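Speaker notes: What goes on the bedside table
Session for room setup staff and owners of small guesthouses, Wednesday, 2 p.m. slot

Slide 1. Title
Wait for the door to close. Say which company I'm from (Quansah, room planning) and that the handout is on the chairs. Ask who in the room runs fewer than ten rooms. Most of the talk is for them. The bigger places can take the checklist and change the room numbers.

Slide 2. Why I picked this subject
The bedside table is the smallest piece of furniture in the room and it gets the most complaints for its size. When we went through the comment cards from the Tindetti, there were 623 that said something about the room itself. Of those, 534 named an object the guest could have reached from the bed, or wanted to reach and couldn't. Light switch, phone, remote, outlet, water. Read those five out slowly, people write them down.

Don't spend long on the numbers. Somebody always asks how the cards were sorted. Answer: by hand, by me and one other person, over a slow February.

Slide 3. Size and shape
Square tables give more surface for the same width. Round tables are easier to get past in the dark and don't catch the bedding. I go back and forth on this. The Tindetti has round, the Jirnska has square, and the Jirnska has the bruised shins.

If you go round, look at the edge. A raised rim keeps a pen or a pair of glasses from rolling off. It also collects dust on the inside, and a flat cloth pushed straight across will miss it. Wipe around the rim first, then the middle.

Slide 4. The corner position
A table in a corner, with the wall on one side and the headboard on the other, has two sides that are hard to get at. Whatever gets put at the back stays at the back. So the back is for things that don't move, and the front is for things the guest picks up.

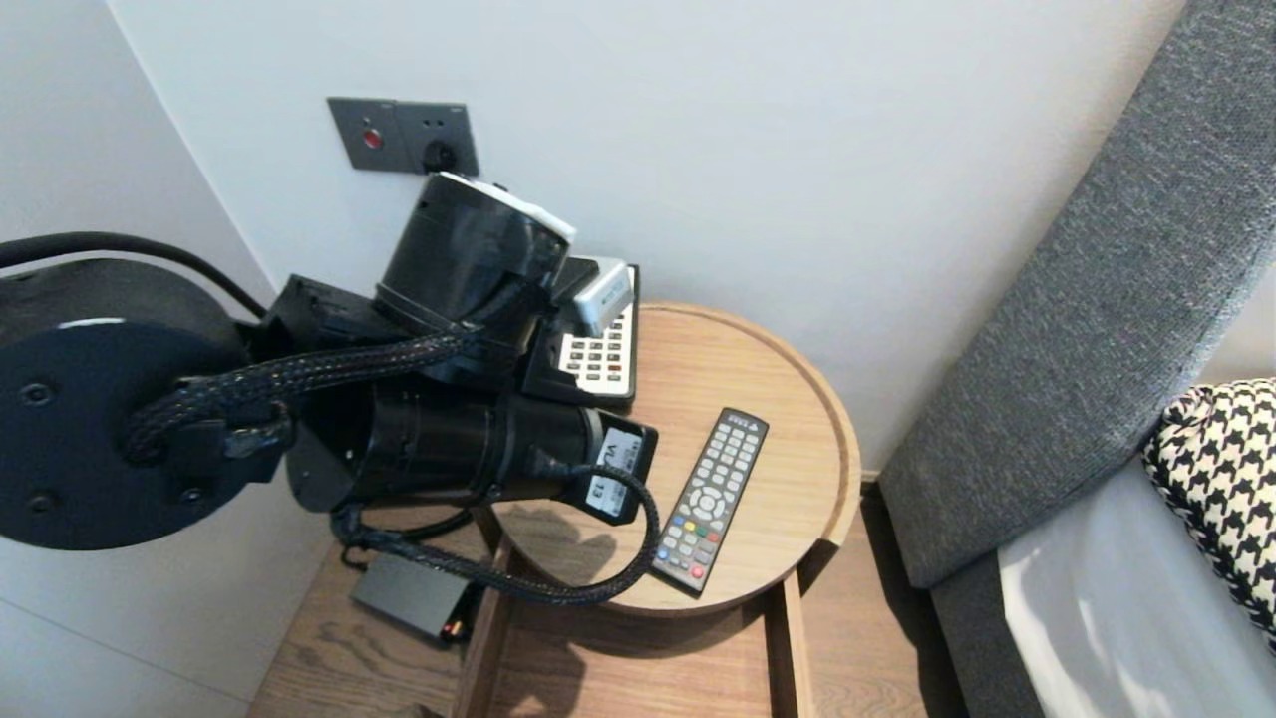 Slide 4: round side table, light oak finish, remote on the open part of the top.

Leave the slide up while talking about the remote. I like it out on the table where a person sitting up in bed will look for it. Some housekeeping manuals still want it on top of the TV stand, lined up with the channel card. It looks neat and the guest has to get up to fetch it. Pick one place and use it in every room, so the person checking the room can tell at a glance if it has gone missing.

A black remote shows up well on a light wood top. On the dark tables at the Jirnska it disappears, and we had calls to the desk about remotes that were on the table the whole time.

Slide 5. Anything with buttons
Keypads and phones should be turned so the face can be read from the pillow. Setup staff tend to square them to the wall because they are standing when they do it. Have them sit on the bed once. Takes a minute.

Cleaning: damp cloth, no spray straight onto the buttons. Spray on the cloth. Get between the rows with a cotton swab during the monthly clean, not every day.

Slide 6. What to take off
Tent cards, the second tent card, the pizza menu, the bowl. At the Tindetti we counted 7 items on one table before the guest had put down a thing. We got it to 2 plus the lamp, and moved the lamp to the wall the year after. Keep enough clear surface for a glass of water, a phone and a book lying open.

People will object that the cards bring in restaurant money. Fine, put them on the desk.

Slide 7. The Fidow rooms
Skip if running late. Fidow wanted a shelf built into the headboard in place of a table. Saves floor space, but upholstery right next to a water glass was a problem, and we went back to a separate table in the end. Mention that fabric headboards need the vacuum brush along the top seam, which gets forgotten.

Slide 8. Checklist (handout, page 2)
Rim wiped. Top dry before anything goes back on it.
Fixed items to the back, facing the bed.
Remote in its place, batteries tested.
Hand's width of clear space at the front edge.
Sit on the bed and reach for everything.

Questions. If there are none, ask who uses wall lamps. That usually gets it going.

Last updated: February

Comments

innkeeper_north: We switched to round last fall and the rim thing is true. Ours had a ring of gray fluff nobody had noticed.

dot.and.linen: Do you have the handout in a bigger font? I want to tape it inside the cart.

row4: I still say the remote belongs by the TV. Ours end up under the covers and go down with the sheets.

dot.and.linen: Row4, same here, we lost two in the wash. But the guests do like it by the bed.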